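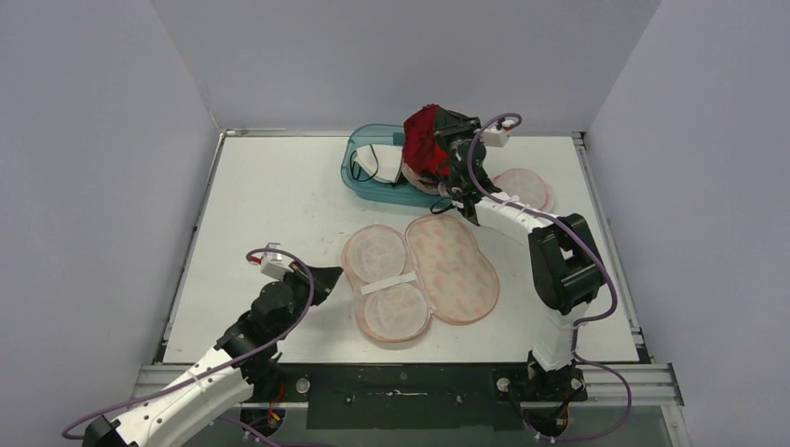
Figure 1. Teal basket with the white pouch on the left and the red bag behind the pink mesh item.

Sorting Small Household Items into One Basket
Windel project group, 11/03/2023

1. Background
Our project looked at how small things from a kitchen and a hall closet can be kept together without getting lost. Fabric bags and pouches are hard to store because they have no fixed shape. They slide under each other, and the cords get caught. We had a budget of 30 dollars and worked on the project for 3 weeks.

2. Items
The basket is translucent plastic with rounded corners and a raised rim. Being able to see through the sides helped when we looked for things near the bottom. The soft items were a white pouch with a black cord, a red fabric bag and a piece in pale pink mesh. We also used an oven mitt with a flower print and a round translucent container with a pink rim.

We gave each item a line in a table with its material and where it is normally kept. The white pouch went on the left so that its cord would stay away from the other bags.
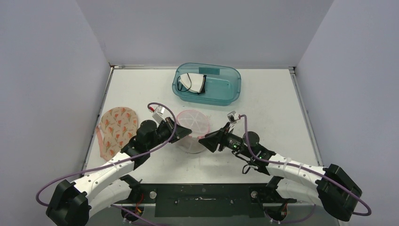

3. Results
Laying the pouch flat worked better than standing it up. The mitt took too much room, and we decided it should hang on a hook. We did not agree on the round container. Half of the group wanted it in the basket and the rest wanted it on a shelf. We plan to test a second basket in December.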